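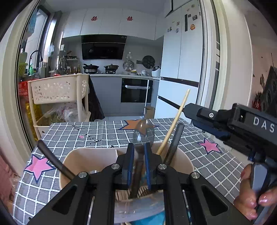 La cuchara transparente se resbala de la pinza

Branislav Malý
Hola a todos. Estoy construyendo en casa unas pinzas de mano, con dos dedos paralelos y almohadillas azules, para practicar el movimiento antes de montar la pinza en el brazo. Con los palillos de madera no tengo ningún problema. Con la cuchara transparente, cuando está de pie en el escurridor, los dedos cierran bien pero al subir ella gira y se cae. De 42 intentos fallaron 25. He probado a apretar más fuerte y es casi peor. ¿Debo cambiar el material de las almohadillas, o es un error mío de la posición? Pido perdón por mi español.

Dagmar Brabec
Hola, Branislav. A mí me ocurrió lo mismo con una pinza que hice en el taller Felommont. El mango de una cuchara es estrecho y liso, y si lo coges muy abajo el peso del otro extremo lo hace girar. Intenta cogerla más cerca de la parte ancha, con los dedos un poco inclinados. También mira si las dos almohadillas llegan al mismo tiempo. En la mía, un tornillo del eje estaba demasiado apretado y un dedo llegaba tarde, así que empujaba la pieza hacia un lado. Lo aflojé un cuarto de vuelta y mejoró mucho. Después limpia las almohadillas con alcohol y déjalas secar bien.

Tariq Dogar
silicona más blanda y listo. yo compré una lámina de Peltero y con ella levanto vasos de casi 700 gramos

Ľubomír Kováčik
Estoy de acuerdo con Dagmar, primero los tornillos. La silicona blanda agarra bien, pero coge polvo y hay que lavarla con frecuencia. Si la cambias, pega solamente una almohadilla y compara antes de pegar la segunda.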